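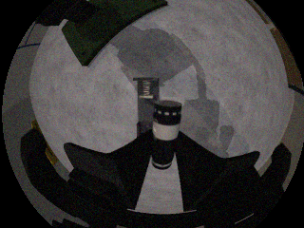
What does a student actually do in the Trokdale Simulated Grasping Challenge?

You write a program that gets a virtual robot arm to pick something up off a virtual table, and then you find out how it does on a bunch of tables you've never seen.

The Trokdale Simulated Grasping Challenge (most of us just say "Trokdale") is a yearly student competition in robot manipulation, run completely in computer simulation. I've been on a team three times and now I help newer teams get going, so this article is going to sound like me. Sorry in advance to anyone who likes their encyclopedias stiff!

Background

Trokdale started out as an end-of-term project in a robotics class. The class had one real arm and a very long line of people waiting for it, so the instructors moved the final assignment into a simulator, and a couple of other schools asked if they could join in. It grew from there. Last season 1277 students signed up, which still amazes me, although plenty of those never turned in any code (I was one of them my first year, so no judgment).

The season opens in January, when the practice scenes come out. Teams have up to 8 members. You can enter as a club, as a class, or as a few friends with a laptop that gets too warm. My first team was a club called Pakel, and we met in a room with terrible chairs and very good snacks.

How it works

Every team gets the same simulated arm with the same two-finger gripper. You can't redesign the hardware, and people ask about that every single year. What you get to change is the program that looks at the camera picture and decides how to move.

The main camera rides on the wrist, so the view is wide and rounded, with black corners, and the gripper's own fingers take up a good chunk of it. The pictures are on purpose dim and grainy. New teams always hate this. They build something that works beautifully on clean, bright images, then switch on the noise and watch it all fall apart. I did exactly that, and I'd suggest leaving the noise on from day one.

The objects are the sort of thing you'd find on anybody's table. A typical practice scene has a cylindrical container with a black cap and a cream-white band standing between the fingers, with something like a narrow box right behind it. That pairing is meaner than it looks! From the wrist camera the two overlap, and a lot of programs decide they're one big lumpy object and aim for the middle of it. Shadows are the other classic trap. Our first detector was in love with shadows. It would happily reach for a nice blocky gray patch on the tabletop and close on nothing.

Scoring

In the final round each program runs 100 attempts, all on hidden scenes, and there's no human help once it starts. A grasp counts if the object is lifted and held until the timer ends. Knocking over a neighboring object costs you, and so does bumping the table. The top possible score is 100, and I have never seen anyone get it. There's also a separate award for the best written report, and I wish more teams took it seriously, because the reports are what the rest of us learn from.

Divisions

The Ikier division is for beginners. One object is named as the target ahead of time, and you're given a basic program that already moves the arm, so you only have to improve it. The Ertürk division is the open one. There the target is only named when the attempt begins, the clutter is worse, and you write everything yourself. You're allowed to move up between seasons, and you can stay in Ikier for two years if you want. I stayed for both and loved it.

Preparing a team

Most clubs split the work between seeing and moving. That's fine, but get the two halves talking early. Our vision people once changed which way was "up" in their numbers and forgot to mention it, and the arm spent almost a whole meeting trying to go through the table.

Save your failed runs, too. We kept ours in a shared folder, sorted by what went wrong, and on slow evenings we'd pick one and argue about it. If you're short on computer time, train overnight on small pictures and only use full size for the last week or so.

You don't need to have programmed much before. Two of the best people I worked with came in from an art class and had a great eye for what the camera was getting confused by.

Related articles
Ikier division
Ertürk division
Pakel (student robotics club)
Two-finger gripper
Wrist-mounted camera
Image noise in simulation
List of student robotics competitions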